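Subject: Re: [equipment] Gripper budget for second arm
From: Rhys Hinds
Date: 5 Feb 2022

On Friday the Drendell office wrote:
> Can we have a firm list before the order goes in? The draft
> has two sets of spare fingers and a Forsyth wrist camera. Is
> all of that needed this year, or can the fingers wait?

The fingers should not wait. Both on the present arm show scratches and wear on the faces. They still close square, but I have no spare set on the shelf and Nikavar quote 7 weeks for delivery.

The wrist camera can be the same model as now. It gives us both fingers and enough floor beyond them to plan an approach. The current pick is a microphone with a sequined handle, lying on the floor with toy building blocks further off to the left. Shiny handles are the hard case for depth, so I would sooner spend on lighting than on a better sensor.
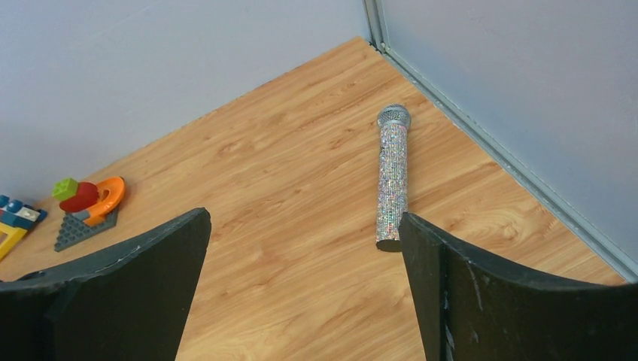 Revised list

1. Finger sets, Nikavar, matt finish: 2. Order now.
2. Wrist camera, Forsyth, same model: 1. Order now.
3. Diffuse lamp for the Kedcombe room: 1. Not in the draft. Allow some 100 pounds including the bracket.
4. Softer finger pads: put off until we have 3 months of grip logs to compare.

Item 4 comes out of the draft and pays for item 3, so the total does not go up. Delivery on the fingers is quoted separately and I have asked for it to be combined with the camera.

Please send any objections to the list before the end of February. The quote lapses after that.

Rhys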